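The Gripper on Bench Four

A shared workshop in Tavis is building a kitchen tool one soft finger at a time

December 2018

The Shetty Street workshop has 17 benches, and most evenings the one by the back wall smells of solder. The project on it is called Plosell. It started in August as a plan for a full robot arm that could cook a simple meal. It is now a gripper that a person holds in one hand, and the group building it says that is as far as it needs to go this winter.

The change came down to money and time. A usable arm would have eaten the whole budget, and the members had $603 between them. The fingers were the part they wanted to work on anyway. With the gripper in your hand, you can try a grasp, feel where it slips, go back to the vise and file something down. An arm can come later, and the mount has been drawn up so that it will bolt to one.

The design has two fingers that face each other. Each has a hard black body and a soft pad at the tip. The first pads were cut from a sheet of rubber and were too stiff to close on anything small. The second set was molded and came out full of bubbles. The third set, in translucent orange, is the one in use. A mold takes 45 minutes to fill and close up, most of it spent waiting for air to rise, and then it sits overnight.

Square printed markers are fixed to the finger bodies. A camera mounted on the tool looks past them at whatever is being picked up, and the software uses the markers to work out how far the fingers have opened. The group tried a sensor on the hinge first. It drifted, and it added a wire that kept catching on pot handles. Printed squares cost almost nothing and can be replaced when they get greasy.

Cooking was chosen as the test because the members could do it without buying much. Pots, beans, bottles and bread are all cheap, and they fail in different ways. A bottle is easy to hold but heavy when full. Bread squashes. A dried bean is small, hard and smooth, and it shoots out sideways if the pads do not meet squarely.

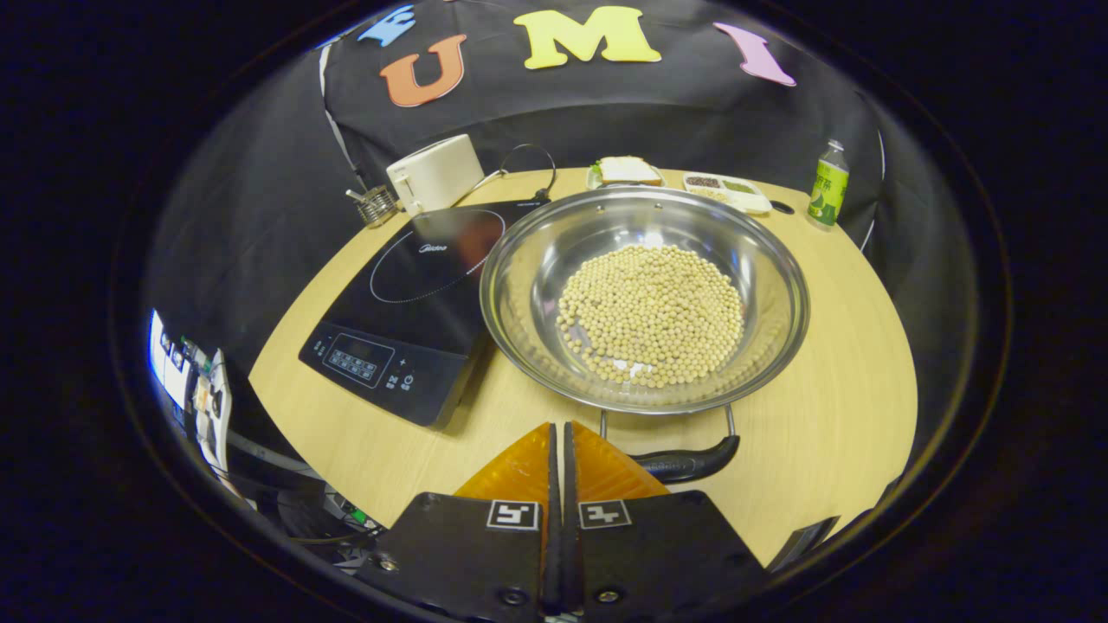
The two-finger gripper at a pot of dried soybeans, with an induction cooktop at left.

Beans have taken up more bench time than anything else. The early fingers met at the tips and left a wedge of space behind, so a bean would pop backward into the gap. Adding a thin shim behind each pad fixed the angle. It also made the fingers a little too long to fit under the lid of the drill press case where they are stored, and a new box is on the list.

The pot matters too. Polished steel throws back the ceiling lights, and the software will sometimes take a bright reflection for the edge of a marker. One member suggested matte paint, which was turned down for anything that would touch food. The answer so far has been to shorten the camera's exposure and put up with a darker picture.

The software is called Flarkier, after a misspelled folder that stayed misspelled. It runs on an old desktop computer donated by a member who had upgraded. It reads the markers, logs the opening of the fingers and saves the video alongside. At first the log and the video disagreed by as much as 240 milliseconds, enough to show the fingers closed while the picture had them open. Most of that was traced to a cheap USB hub. Plugging the camera straight into the computer took care of it.

Not everything has gone smoothly. The screws in the finger bodies go into plastic, and after enough swaps the threads strip. Brass inserts are the obvious cure and a packet of them is in the parts drawer, but the bodies have to be printed again with larger holes. The trigger return spring is too strong for anyone with small hands. Two members use the gripper with both hands for that reason, and a lighter spring is on order.

The handle is also on its fifth version. The current one leans forward a few degrees so the wrist stays straight when the tool points down into a pot. Earlier versions were fine for picking things off a flat table and tiring for anything with sides.

Anyone who wants to copy the build will need access to a 3D printer, a soldering iron and a scale good enough to weigh out molding compound. The drawings are kept in a binder at the workshop, next to the sign-up sheet. The group meets on Thursday evenings. New members are asked to bring safety glasses and to wash out their own mixing cups.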